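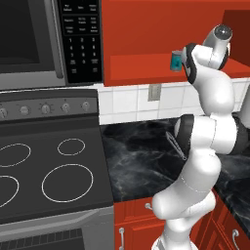

How long can cooked rice stay in the fridge before I have to throw it out?

Four days is what I go by, as long as it went into the fridge within an hour or two of cooking. Past that I pitch it.

Posted in December by zusbridge_mom

Okay, longer version of my question, now that I have room to type. I cook a huge pot of rice at the start of the week, because there are 5 of us and everybody eats at a different time. Then there's always a tub left over that I find at the back of the fridge behind the pickles. It looks fine and smells fine, but my sister-in-law told me rice is one of the worst leftovers there is and now I'm nervous about the whole thing. Is she right? And does freezing it work, or does it turn to mush? I bought one of those big bags from the Jurkari market down the road (79 dollars for rice and a bunch of other stuff, I was not planning on that) so I have a LOT of rice to get through this winter.

Answer from valau_kitchen, 9:40 pm

Your sister-in-law has a point, but you don't have to be scared of it. The trouble with rice is that some bacteria spores can live through the cooking, and then if the pot sits out on the counter all evening they wake up and start making a toxin. Reheating doesn't get rid of that toxin, so zapping it until it steams won't save a pot that sat out overnight. That part I'm strict about. If I wake up and the rice is still on the stove, it goes in the trash and I'm mad at myself until lunch.

What I do is spread it on a sheet pan as soon as we're done eating. It cools way faster than it does in a deep pot. Ten or fifteen minutes like that, then into shallow containers and into the fridge. I used to pack it hot into one big tub and the middle was still warm hours later – not good.

Freezing works great! I honestly like frozen rice better than fridge rice, which gets hard and chalky after a day or so. Scoop it into freezer bags while it still has a little steam in it, one serving per bag, flatten the bags out and stack them. The bit of steam keeps it from drying out. To reheat, break it up, put it in a bowl with a spoonful of water, cover it and microwave until it's hot all the way through. Mine takes two minutes or so but yours might be different. Stir it halfway, there's always a cold lump in the middle.

Long grain and jasmine freeze the best for me. Brown rice is fine too. Sushi rice gets a bit gluey, although my kids don't care.

Oh, and write the month on the bag. I found one in our freezer last spring that I think came with us from the old apartment in Valau. It was mostly ice.

Answer from tworicecookers

i eat it after a week all the time and never got sick. smell it, if its slimy dont eat it

Answer from bachmann_st_baker, 7:15 am

Please don't go by smell with rice. It can smell like nothing at all and still give you a miserable night. I speak from experience, and it was takeout fried rice that rode around in my car while I ran errands.

The only thing I'd add to the long answer up there is to reheat it once. Take out what you're going to eat and leave the rest cold. If your family eats in shifts, have everybody scoop their own bowl instead of warming up the whole tub each time. And if you have rice that's two days old and getting hard, make fried rice! Cold dry rice is what you want for that, fresh rice just sticks to the pan. Egg, frozen peas, soy sauce, whatever meat is hanging around, really hot oil. That's how I get rid of mine.

For the big bag of dry rice – white keeps for years in something airtight. Brown has more oil in it and goes stale in six months or so, so use that up first or keep it in the freezer if you've got the space.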